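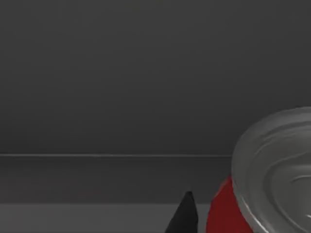
Section 4: Setting up your Skanel table booking screen

Welcome back! By now your Skanel should be plugged in, charged and sitting somewhere handy near the front door of the restaurant, and you'll be itching to take your first booking. Put the kettle on, because this part takes a little while and it's much nicer done before the dinner crowd turns up.

1. Press and hold the side button until the Cliseo welcome page comes up, then choose your language and time zone.

2. Tap Rooms, then Add Room, and give each dining area a name your staff already use. If everyone calls the terrace "out the back", then by all means call it that.

3. Drag your tables onto the floor plan. A plan can hold up to 200 seats, so even quite a big function centre should fit comfortably.

4. Tap each table and enter its smallest and largest party size. A table for two that can squeeze in a third on a busy night should be entered as 2 to 3.

5. Set your sitting times. We start you off with a last booking of 8.30 pm, but do change it to suit your kitchen - your cooks will thank you.

6. Tap Publish. Your tables will now show on your own website's booking page.

Note: Room names are limited to 22 characters, including spaces. Longer names will save perfectly well on the screen but come out shortened on the printed dockets.

Note: If you're bringing bookings across from the older Tismont system, import them before step 6. Ruwan Wanigasekara has written a very patient guide to this in Section 7, with all the file settings listed in order.

Caution: Deleting a room also deletes every future booking in it, and these can't be brought back. Move the bookings to another room first, or choose Hide Room if you're only closing the area for winter.

Caution: Don't turn the screen off while the green bar is moving. Publishing can take a few minutes on a slow connection.

To check that all is well, make a pretend booking from your mobile and look for it under Tonight. Cancel it when you're done, or you'll be holding a good table for no one.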